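Teaching by hand and by remote control: frequently asked questions
Talen Robot Workshop
Last updated 24 Jun 2026
Shares 30 | Comments 6

We receive many of the same questions before people join the sessions, so we have collected the answers on one page.

Do I need to know programming?

No. You show the robot the task and the computer records how the arms move and what the cameras see. If you can put away the shopping at home, you can do the first exercise.

What is the difference between showing by hand and by remote control?

By hand means that you hold the arm itself and guide it. By remote control means that you move two small handles at the Vitale desk and the arms follow you. For tasks with two arms we always use the handles, as one person cannot guide both arms well and keep out of the camera view. 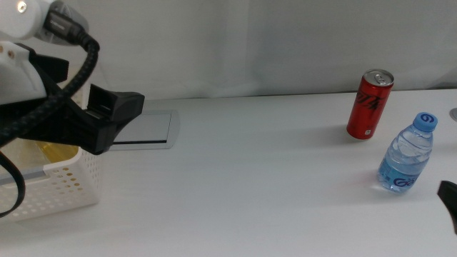 Beginners usually ask which objects they should start with. Our advice is to take things which you know well from daily life and which behave differently in the grip. A drinks can and a plastic water bottle make a good pair: the can has a stiff wall, and the ribbed bottle gives way when you close the fingers too much. Leave enough space between them, so that one arm can come in from the side without touching the second object.

How many demonstrations does one task need?

For a simple task we ask for 220 good ones. The longest task in our Zelletti collection has 1,000, but this was shared between many people and took until August.

How long is one session?

We work 30 minutes and then change the person. After this time the hands become tired and the movements become less clean - you will see it in the recording before you feel it.

May I stop in the middle of a movement?

Please try not to. A short pause is fine, but a long one is also recorded, and the robot may learn to wait at the same place. If you are not sure what to do next, press the red key and begin the attempt again.
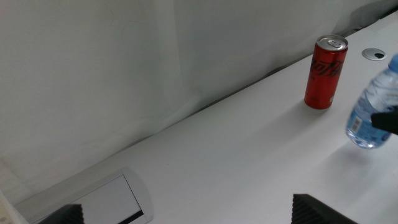 The same is valid when something falls. Do not pick it up with your hand while the recording is running. End the attempt, mark it as failed, put everything back on the table and start a new one.

Must the objects always stand in the same place?

No, please move them a little between attempts. If the objects never move, the robot learns the place and does not look for the object.

Can I use my own recordings at home?

Yes, you can download them for six weeks after the session. Those made at the Dusberg site are kept on another server, so please write to us for the address.

We use cookies to improve this website. Accept | Settings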